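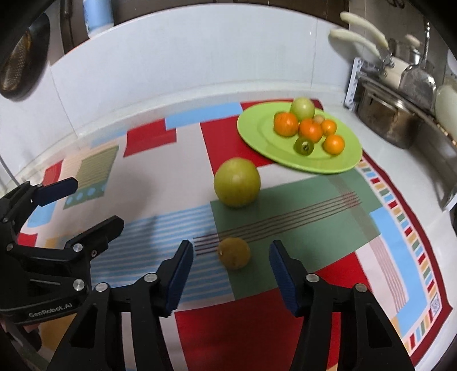 Two-handed fruit sorting joins the Magsi test set

The Magsi group at Wollmont has added a kitchen counter task to its study of how robots learn from hand-held grippers. A person works with two grippers, one in each hand, and moves pieces of fruit between a patterned tablecloth and a green plate. Each gripper records its own view of the work. The recordings are then used to train a policy called Tutus, which runs on a fixed pair of robot arms at the Ovenitz lab.

The question behind the task is a narrow one. When two grippers share a small space, each one shows up in the other's view. Earlier versions of Tutus were trained with the second gripper masked out of the video, on the theory that it was clutter. The group now thinks the mask was throwing away useful information, such as where the other hand is and whether its jaws are open.

To check this, the same policy was trained twice on the same 1254 recordings, once with the mask and once without. Both versions were then run on the arms with fruit layouts that were not in the training data. The version without the mask had fewer collisions between the arms. It was no better at picking up fruit, and it was slightly slower on layouts where all the fruit started on one side. 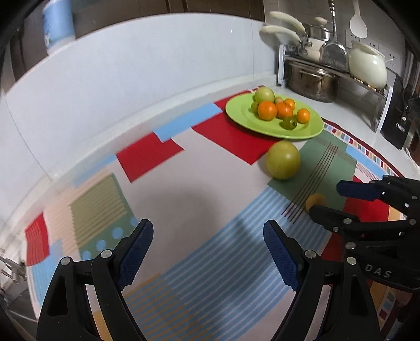
Both grippers over the cloth, with a large yellow-green fruit in front of the plate.

Small round fruit remains the hardest part. A piece that sits partly behind a fingertip is easy for the policy to lose, and the second view does not always help. The busy print on the cloth was chosen on purpose, after a policy trained on a plain white counter did poorly on anything else.

Recording for the first round ended in October. The full set now holds 3434 recordings, including the ones held back for testing. Most are short, and none runs longer than 60 seconds. A second round will use the same task with a different cloth and a deeper plate.

The comparison will be repeated on the full set before the results are written up. Groups that want to try the task on their own arms can ask the Ovenitz lab for the layout sheets, which cover 12 starting positions.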